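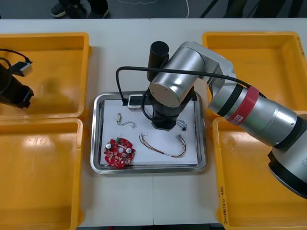 Lining a steel parts tray with paper – worth it?

Kacper Czerwiński
I sort old boards and bits of cable into yellow bins, with a metal tray in the middle. Small screws vanish against the shine. Does white paper in the bottom help, or does it just slide about?

Despina Vlachopoulos
It helps. Cut it a bit smaller than the tray and change it when it gets grubby. Mine slid until I added 2 dabs of glue. Write on the bin rims in marker too, as you will not remember your system by July.

Szymon Sowa
I use a baking tray. My wife has views on this.

Kacper Czerwiński
Paper is in. Found 19 screws, all of them the wrong size.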